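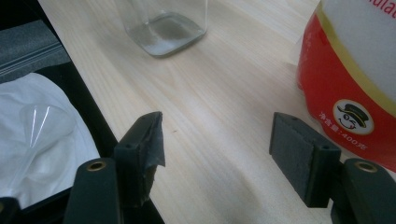 Two weeks with the Fuvano hand gripper

I wanted to dislike this one. Greko rents the Fuvano kit for $217 a month, and for that you get a gripper you hold in your own fist, so a robot can learn the chore later from what you did. Mine had black tape on one finger and a foam pad on the other - not pretty! But I moved jars and canisters for 16 minutes straight and my wrist was fine. Urmas Juška at Greko told me to slow down (he was right). Setup took me 7 minutes. The Vikimach version costs more, and I'd still pick this.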